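Cell 5 notebook, teardown arm
Sunday, in early to have the room to myself

Came in to find Xuelian Ding's note stuck to the pendant: "gripper drags to the left on retract, see what you think." She's right, it does. I jogged it up and down a bunch of times at slow speed before I touched anything, and you can hear a little scrape right at the end of the move. My money was on the finger pads. Wrong!

It was the cable. Whoever dressed the gripper lead last time (me, probably, back in April) left the loop too short, so when the wrist rolls past a certain point the cable goes tight and leans on the coupling. I cut the ties, gave it a longer loop, and put in a new velcro wrap up by the joint. Scrape is gone. I'm going to leave it on velcro for a week before I commit to zip ties again, so please don't "tidy" it, Mingxuan.

While I was in there I took the gripper off and cleaned the flange. Lots of gray dust, the greasy kind that comes out of old office PCs. Four screws back in, snug, then paint marker across the heads so we can see if one walks. Xuelian Du wants torque numbers written down from now on and I agree, but the small torque driver is still over at Brevberg getting checked. Put it on the list.

Next was re-teaching the approach point. With the gripper off and on again I never trust the old one, even when it looks fine. Loaded the saved program, ran it at 5 percent with one hand on the stop, and it came in a hair low. Re-taught it 30 mm above the board and let it step down from there. Deividas asked once why I don't start closer and save the cycle time. Because I've bent a board, Deividas, and you weren't the one who had to explain it to Colley. 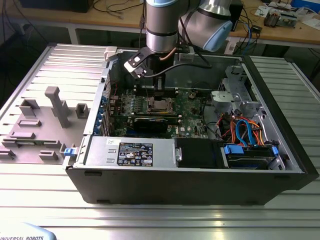 Ran 13 dry passes after that, no gripping, just down, pause, and back up. All clean, no protective stops. On the last few I bumped the speed up a bit and watched the loop the whole time, and it swings more than I'd like but it stays clear of the wrist.

Still open: the table wants a proper corner stop for the towers. Right now we slide them over by eye and every new case means another touch-up. Yuxi has a sketch for one that bolts into the slots, and I told her I'd cut it if she gives me the hole spacing. Also need more velcro, the roll is down to the cardboard.

Pendant is logged out, air is off, new program saved as flikis_approach_b. Old one is still there if anybody hates mine.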